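La mesa Borkard es un tablero blanco de trabajo para oficina, taller ligero o aula. Se vende sin cajones y con las patas desmontadas. El montaje lleva casi 2 horas a una persona sola, menos si el suelo está nivelado.

## Tablero

Canto redondeado en el frente. Superficie lisa, se limpia con paño húmedo y jabón neutro. No usar estropajo ni disolvente: el acabado pierde el tono y no se puede reparar por zonas.
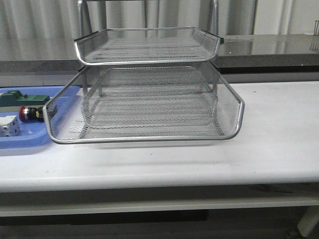
*Tablero blanco con bandeja portapapeles de malla, dos niveles. La bandeja no se incluye.*

## Patas y travesaños

Las patas son de la serie Trestside, regulables en 7 posiciones. El travesaño trasero es obligatorio en todas las alturas; el delantero, opcional. Los tornillos van en bolsa aparte, dentro del embalaje del travesaño. Reapretar al mes de uso. 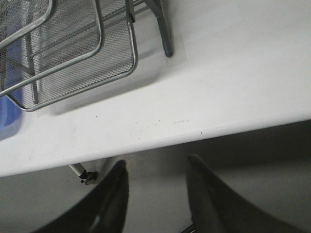 El canto frontal se pide mucho en puestos donde se escribe a mano durante horas, y por eso dejamos de fabricar la versión de arista viva. El antebrazo apoya en una curva que baja de forma continua, sin filo. A cambio, las pinzas de flexo quedan peor sujetas en ese lado: conviene fijarlas en el canto trasero, que es recto. Los brazos de pantalla Teuber van también detrás.

## Pedidos y plazos

- Referencia: Worgate 300
- Entrega a pie de calle; subida a planta con suplemento
- Garantía: 2 años en patas y tablero
- Las piezas pequeñas de repuesto se sirven sueltas
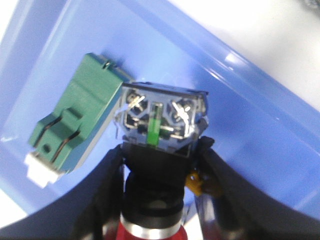
Majdi Farah escribe que el travesaño trasero le llegó con un taladro desplazado y que se lo cambiaron sin tener que devolver la mesa entera. Añade que el manual debería indicar el par de apriete, porque él tuvo que preguntarlo por teléfono. El dato figura en la hoja de montaje revisada, que se envía por correo a quien la solicite.

Ficha actualizada en septiembre de 2019.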